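Handle blanks: moisture, grain and fit
Speaker notes, Zerstead tool maintenance day
October 19, 2022
Reading time: 3 minutes

Slide 1. Scope
Start with the failure figures. Of the 600 returned tools logged at the Grorlow depot, 80 had a fault in the handle and nothing wrong with the head. Most were loose. A smaller group had split along the grain just under the head. State that both faults can be traced to choices made before the tool is assembled, and that the talk covers straight handles only. Curved axe handles have their own session in March.

Slide 2. Moisture
Wood shrinks across the grain and hardly at all along it. A handle fitted at a high moisture content will shrink inside the socket and work loose once the tool goes into a heated store. Give the target: ten per cent or slightly under for indoor storage. Mention the Faltidow trial, where blanks were stacked on sticks for 36 days before fitting. Weigh a sample blank every few days and fit when the weight stops falling. A pin meter is acceptable, but take readings at the middle of the length – the ends always read low.

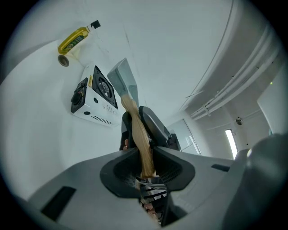 Slide 3. Grain
Grain should run the full length of the handle. Where it runs out at the side, a break will start there under a bending load. Sight along the blank first, then turn it a quarter and sight again, as run-out often shows on one face only. Ash and hickory are the usual choices for struck tools. Softer woods are adequate for brushes, rakes and floor tools, where the load is light and weight matters more. Expect a question on growth rings. For ash, reject very narrow rings, which go with low density.

Slide 4. Fit
Tapered sockets: the taper on the wood must match the socket over its whole depth. Rub pencil on the inside of the socket, push the handle home, pull it out and shave the marked spots. Repeat until the marks are even. Do not rely on the screw to take up slack.

Slide 5. Finish
Raw linseed oil, thin coats, wiped off after 20 minutes. Varnish is slippery and hides cracks. Oily rags go flat outdoors or in a lidded metal tin – say this twice.

Slide 6. Costs
The Mazandarani workshop now refits 2,000 tools a year by this method. Per-tool costs are on the handout. Leave the table up during questions.

Contact: Zerstead workshop office | Back to top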